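**Clerik two-arm home helper, monthly rental — 3 stars out of 5**

Quick one, typing this on my lunch. Had the Clerik for 30 days through Villgate, who do the rental side. Paid 855 for the month plus a deposit. If you want the short version: it can do some chores. Slowly. Don't cancel your cleaner.

Why I bothered. I run a small resale shop, mostly hats, scarves, bit of homeware. Back room is a constant pile of stuff to sort, shelve, fold, put on stands. Boring work. Also wanted to try it at home for the kitchen and laundry, so it got split between the two. Two weeks each, more or less.

**Setup**

Easy enough. Came in two crates, had it running by 4 in the afternoon. The app is called Foley, comes with it, fine apart from logging me out every single morning. You show it a task by moving the arms through it, several times over, then let it try. Manual says "allow time for learning." They mean it.

Cables are a pain. Too many and too long. I ended up clipping a couple back myself.

**Kitchen**

Mixed. It'll take cups off a rack and put them on a shelf if the shelf is where it was yesterday. Move the rack over a bit and it goes hunting. Plates ok, one at a time. Bowls stacked inside each other, no. It picks up the whole stack or nothing.

Wiping the counter it does well! Best thing it did at home. Even pressure, doesn't get bored, goes right to the back. Misses the corners.

Would not let it near a knife or the stove. Not an option in the app anyway.

**Laundry**

No. Dish towels, yes, after a lot of showing. T-shirts came out as a sort of parcel. Socks it can pick up but pairing them is beyond it, kept matching navy with black, though to be fair so do I. Fitted sheet I didn't even try.

Time per towel was a bit over a minute by the end of the first week. I can do one in a few seconds. But I wasn't there, I was making dinner, so does that count? Kind of. You have to be within earshot becuase it stops and beeps when it loses its grip.

**Shop**

Better here. Fixed table, same light, same objects in the same spots. Price tags into a bin, good. Small boxes from one side to the other, good, left it going a whole Monday. Scarves onto hooks, about half the time, the rest on the floor.

Hats were the one I cared about. A stiff hat is easy, has a brim to grab, goes where you point it. Soft hats are the real test. They change shape every time you touch them, so whatever it learned from the last go is only half useful. It needs to get hold of the thing, keep it open enough, line it up with the stand, and let go without dragging it off again. That's a lot of small decisions for something I do while talking on the phone.

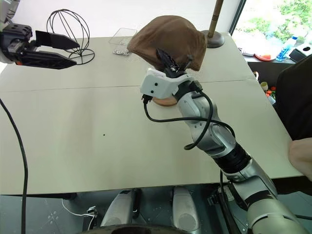 *Brown slouchy hat, right arm on the job. Left gripper open, over by the wire stand.*

Letting go is the weak part in general. Fingers are long, flat and have no give, so cloth bunches up around them. Flikgate sell softer finger pads that are meant to help. I didn't order any, not for a rental.

Using both arms together is where I expected more. Most of my jobs it did with one while the other just hung around. When it does use both (towels, mainly) you can see what this might be in a few years.

**Noise, size etc**

Quiet. Low whine, fine with a radio on. Big though, needs its own patch of floor and a clear table, and you won't want to shift it between rooms. Moving it from house to shop took two of us and a van, and then I had to teach it everyhting again because the table was a different height. That bit annoyed me. Not mentioned on the site anywhere I could find.

**Support**

Villgate good on the phone. Clerik email support slow, four days for a reply that was a link to the manual.

**Worth it?**

At home, no. Too much babysitting for a few towels and a clean counter. In a shop or small warehouse with one dull repeating job and hard-edged things to move, maybe, do the sums on your own wages. For soft goods wait a generation.

They offered me a second month at 800. Said no thanks. Would rent again in a year or two if the grip gets better, and if they sort the log in thing.

Deposit came back in full, in a week.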